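Feb 6, 2019

Optical finger clip, bench notes. Carrying on from the last entry, same board, new clip from Vuvwood.

Clip first. Spring is softer than the old one and the trace is better for it. Old clip squeezed so hard the pulse went flat in small fingers, looked like no signal at all. New one sits loose on thumbs though. Need to tell Vuvwood the pad wants to be a touch thicker on the lower side, not the upper. Asked for that before, got the upper.

Green LED on, infrared off for the first lot. Then both. Infrared alone is still the cleaner of the two on cold hands. Green drifts for the first minute or so and then settles, so whatever we do the display must not show a reading straight away. Hold screen, then number. The Kulus firmware shows a number at once and people write it down.

Recorded 168 seconds per finger, index and middle, left hand. Would have been 300 but the logger filled up again. Card is fine, it's the log format, far too chatty. Drop the temperature line to once every 2 seconds and we'd get the full run on.

Motion. Still the main headache. Tapping the desk shows up in the trace, talking does too if the arm is resting on the chair. Tried the Fivomier filter on the saved data and it does take the taps out, but it rounds off the second hump of the pulse as well, and we need teh second hump. Turned it down two steps - hump back, half the taps back. No good setting in between that I can find. Maybe throw away the bad beats instead and keep the rest raw. Simple rule to start: if a beat is much taller than the one before, bin it.

Sugar trend. Not much to say. Ran the trend script over the morning set, before and after breakfast. Line goes up after food, down later, which is nice, but it also went up on the run with no food. So it could be following warm hands as easily as anything. Wouldn't show that plot to anyone yet. Need proper finger-stick values next to it, same times, written down at the time and not from memory.

Pylypenko strips: box in the cupboard is opened, date runs out in May. Order 3 more boxes. Check they are the same code as the meter, last lot wern't.

Skin tone set still thin. Same few hands every time, mine included. Gain needs to go up for darker skin and the board does it on its own, but slowly, nearly 20 beats before it's happy. Fix in firmware, not in the script.

Cable: strain relief has gone on the grey one. Taped. Don't use for anything that matters.

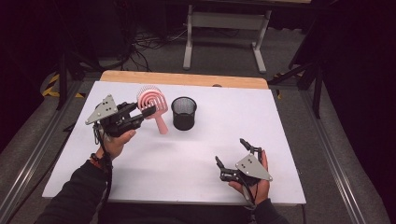 Next: new log format, then the beat rule on the saved sets, then the fasting run again with gloves on beforehand so hands start warm. If the line still climbs with no food we have our answer. Battery on charge, clip back in the drawer wiht the spare pads.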